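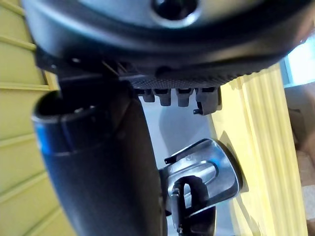
Dark grey housing with the row of lighter grey tabs under its lip. Polished bracket lower centre.

Notebook, Narkcombe, March. Rack 2, yellow shelves, carpeted bay.

Purpose of entry: fix the layout of the two-tier section before the Flillport order is laid out on it, and write down where everything goes so the next person on the bay doesn't have to work it out from the labels.

Measured in the morning with the steel tape. Usable shelf length 1,276 mm between uprights. Clear height over the lower tier is 200 mm at the front lip and slightly less at the back, where the upper shelf has a return fold. Checked level along the front edge only. The left end is a little low. Not worth shimming until the load is settled.

Bulk storage

Overflow cartons stay off the two-tier section altogether. They are a nuisance at the front lip and they hide the small parts behind them.

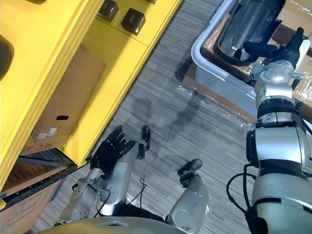 Carton orientation still needs a rule. The Jelínek labels go on whichever face was up at the packing bench, so half the time the label ends up against the back of the rack and the carton has to be pulled out to be read. Proposed rule: label and hand-hole both to the aisle. The big brown carton on the yellow shelf already sits that way, with the small white label just below and left of the hand-hole, and that is the arrangement to copy. The grey tote with the white rim is on top of the cartons in clear film, which makes those cartons the last ones anyone can get at. Move the tote to the floor under the bench and keep the film on until the cartons are called for. Small black cube boxes can remain on the upper surface, logo face out.

Slotted beams take the shelf clips at any pitch, so the lower bay can be opened up by one slot if the taller cartons come in. Leave as is for now.

Upper shelf: trays

Trays are the black shoe-shaped ones with the raised rim. They go in one row, never stacked. Stacked trays wedge at the rim and mark each other. Pitch taken as 200 mm centre to centre, first tray centred 139 mm in from the left upright. The shelf takes the row with room left at the right-hand end, and that room is to be kept clear for putting a tray down while the row is being changed.

All trays face the same way. The notched step is the reference side. Tried by hand with alternate trays turned around to save length: it does save some, but the rims sit too close to get fingers between them and I gave it up after one pass.
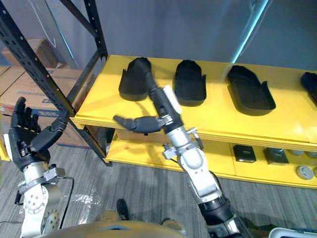 Notes on the shelf surface

1. The yellow paint is glossy and the trays slide on it. A light push at the toe end moved a bare tray a good way. Thin rubber matting would stop this. The Steltar offcuts are wide enough but need trimming.

2. Gloss also throws streaks under the ceiling lights and makes pencil marks hard to see. Use tape for position marks, matt, any dark colour.

3. Bare tray weighs 169 g on the bench scale. Weight is not a limit on this shelf.

4. Upright on the left has rows of holes along the post. Hang the layout card from one of those at eye height and keep it off the shelf edge.

Lower tier: small parts

Current practice is to lay the parts straight on the shelf, which works while the quantities are low. Blocks toward the centre, grey discs to the right of them, rods beside and behind the discs. Discs in pairs, two back and two front, so a missing one shows as a gap. Rods should all lie in one direction. They roll if left crossed, and they finish up against the back fold where the 200 mm clearance makes them awkward to reach.

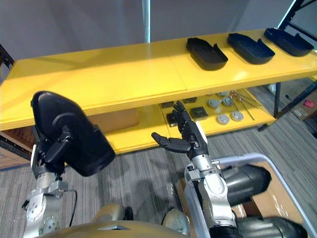

Changes to make

Tan carton on the left of the lower tier, under the upper shelf: shift it to bulk storage. It takes up length that the blocks could use, and it gets in the way of wiping down.

Blocks have no fixed spacing. Set them on a taped grid, light marking up where there is one.

Rods to go in a shallow channel. Aluminium angle from the offcut bin would do, cut to rod length plus a finger width.

Matting under the tray row only. Lower tier stays bare until the grid has been used for a full order.

Open items

Back clearance to be measured properly with the upper shelf loaded. Today's figure was taken with the row only part filled.

Ask Jelínek whether the label position can be fixed at their end.

Left end low: recheck after the tan carton has moved.

Stopped 4:40 pm. Tape and scale back in the drawer.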